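Gromia publishes "The Long Posting", a study of army reform in small states

26 October 2019

Gromia is glad to announce the publication of The Long Posting: Small Armies and the Price of Promises, the new book by Floarea Avram. It follows four European countries which ended conscription and asks what their governments had promised to the soldiers, and what the soldiers received.

Avram worked nine years as a civilian adviser on defence budgets. For this book she read 2,310 pages of parliamentary papers and spoke with 90 serving and former members of the forces, most of them below the rank of captain. Their answers on housing, pay and family life fill the middle chapters.

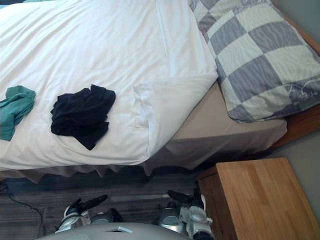
Clothes on a bed

The book does not take the side of any party. Its author is critical of ministers who bought expensive equipment while the barracks waited for repair, but she is also critical of the oppositions which voted for the same budgets and later complained about them. One chapter, on the reserve forces, was printed in a shorter form in June by the quarterly Nisutbridge and brought many letters from readers.

"I wanted to write about defence in words that my neighbours can read," says Avram. "The decisions are made in our name, so we should be able to follow them."

The English edition is translated by Joni Miettinen and has a foreword by Pirmin Danzer. The first printing is 2,000 copies. It is available from bookshops and directly from the publisher, in paperback and as an e-book.

Review copies and requests for interviews: Tincuța Dumitrescu, press office, Gromia.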